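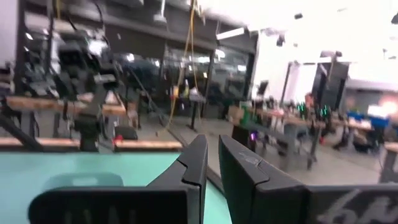

Budgeting a second two-arm cell, what did we forget?

Forum: Purchasing and Planning
Page 1 of 1

gritbox_tom
Posted Wednesday, 7:12 am

Need a sanity check before I send numbers upstairs. We have one two-arm table running, want a second one next to it. Work is cable sorting, coiled cables into a bin, plus odd household stuff for variety. Nothing heavy. Nothing sharp.

Sheet so far, per cell, arms NOT included (arms are a seperate line and already approved):

Table and frame: 500
Grippers, pair, quote from Honkanen: 2761
Wrist cameras, mounts, cables: 1619
Spare finger sets: 56 each, how many??
Mat, bins, small props: petty cash

All dollars, before shipping. What's missing. Be mean.

dkvoss
Posted Wednesday, 7:40 am

Power. Always power. Where do the bricks go? Ours sat on the tabletop for a year. Buy a proper strip and a tray under the table, put it on the sheet now, or you'll be paying for it out of petty cash along with the bins.

Also spare finger sets: four. Two on the shelf, two you forgot you lent out.

marla_k
Posted Wednesday, 8:05 am

Four is nuts for cable work. We do soft goods and wear through maybe a set a year. Buy one spare, reorder when you open it. What's the lead time from Honkanen?

gritbox_tom
Posted Wednesday, 8:11 am

Three weeks they say. Was five last time.

dkvoss
Posted Wednesday, 8:14 am

There you go. Five weeks with a cell down vs. 56 bucks. I rest my case.

marla_k
Posted Wednesday, 8:20 am

It's two fingers and four screws, you swap from the other cell. But ok, two spares. Not four.

Tuulikki Partanen
Posted Wednesday, 9:33 am

I did the budget for our tables at Bruvcombe, so some notes, quick because I have a meeting.

Your 500 for table and frame is fine if you build it yourselves. Did you count hours? We didn't. First table ate most of a week, squaring the frame and then re-drilling for the arm bases when reach came out wrong. Put labor on the sheet even if nobody bills it.

Layout before purchase. Tape it on the floor, full reach of both arms plus a person walking behind with a cart. We ordered first and taped second, ended up moving a workbench with everything on it.

Here's the kind of setup I mean, so you can compare with yours:

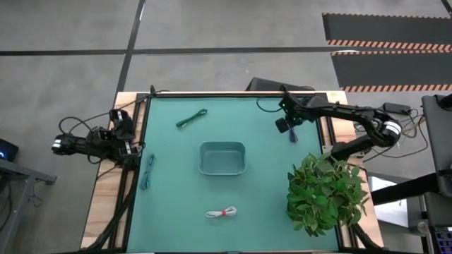
Mat size is the thing I'd decide first. Everything else follows from it, bin, arm spacing, where the cameras look. If the mat is too big you get corners only one arm can reach and then you write your tasks around that forever. Pick the mat, put the bin in the middle, check both grippers can get into it and over to the coils, THEN order the frame.

Second thing. Bin the same color family as the mat or a different one? Decide on purpose. We run close colors because the people using the data asked for it. If yours want high contrast, buy the other bins now, it's pocket money next to the rest.

Third, coils. Buy a few colors and thicknesses. Ties come undone, so get a bag of ties. Nobody budgets ties.

gritbox_tom
Posted Wednesday, 9:50 am

This is great, thanks. Labor, ugh. Yes not counted. Will add a line.

Is the plant a real task for you guys or just there?

Tuulikki Partanen
Posted Wednesday, 10:41 am

Prop. Artificial. Leaves are good practice for the grasp stuff. One per table is plenty, they're bulky to store.

benchrat9
Posted Wednesday, 11:02 am

Going to disagree with the whole premise. Why a second identical cell? If the first isn't running two shifts you have a staffing problem. What's your utilization?

gritbox_tom
Posted Wednesday, 11:09 am

Mornings full, afternoons maybe half. Depends who's in.

benchrat9
Posted Wednesday, 11:15 am

So fill the afternoons. Train two more people. Costs you less than the grippers on that quote and you get it next week instead of whenever Honkanen ships.

Aatos Heinonen
Posted Wednesday, 12:26 pm

Bit harsh. Second cell isn't only hours. When the first one is down for calibration you have people standing there. We run two at Bavgate and I'd say the second pays for itself just in not stopping. Can't prove it with a chart, sorry.

That said benchrat has a point on the afternoons, your boss WILL ask. Have the answer ready.

On the sheet: 1619 for cameras, does that cover the head camera as well or only the wrists? Reads like wrists only. You want one looking down over the whole table. And a stand for the monitor, they get put on any old chair otherwise and then somebody kicks the chair.

gritbox_tom
Posted Wednesday, 12:40 pm

Wrists only. Damn. Ok so head cam, mount, stand. And another network drop I guess.

dkvoss
Posted Wednesday, 12:44 pm

Network drop is facilities. Ask them today. Ours took until November and I asked in summer.

Don't forget floor mat too. Anti-fatigue, the operators will thank you. Hazard edge if your safety person is the type.

marla_k
Posted Wednesday, 1:18 pm

Has anyone priced the Grurnovell grippers? Quoted us lower than Honkanen for the pair but mounting plate is extra and they wouldn't say how much extra until we sent drawings. Put me off.

Aatos Heinonen
Posted Wednesday, 1:31 pm

Had them on trial. Fine grippers. Plate was fine. But mixing brands across two cells means two kinds of spare fingers, two sets of mounts, two of everything in the drawer. For a second cell match the first one. For a first cell sure, get both quotes.

benchrat9
Posted Wednesday, 1:37 pm

Agree with that at least. Match what you have.

Also ask for a price on two pairs even if you only want one. Worst they do is say no.

gritbox_tom
Posted Wednesday, 3:55 pm

Ok revised. Keeping grippers Honkanen, 2761. Cameras 1619 plus head cam line, waiting on price. Table 500 plus labor, I put 40 hours, tell me if thats silly. Two spare finger sets. Power strip and tray. Monitor stand. Floor mat. Network, emailed facilities, got an auto reply lol.

And a paragraph on afternoons for benchrat.

Tuulikki Partanen
Posted Wednesday, 4:20 pm

40 is right for a first table. You've built one already so maybe 30, but leave it at 40.

One more, shipping on the frame. Long extrusions go as oversize. Have them cut to length before they ship if the supplier does it. Ours didn't offer until we asked.

dkvoss
Posted Wednesday, 4:26 pm

And a box of cable clips. Two boxes.

gritbox_tom
Posted Wednesday, 4:31 pm

Adding. Sending it up tomorrow morning, will post what they cut.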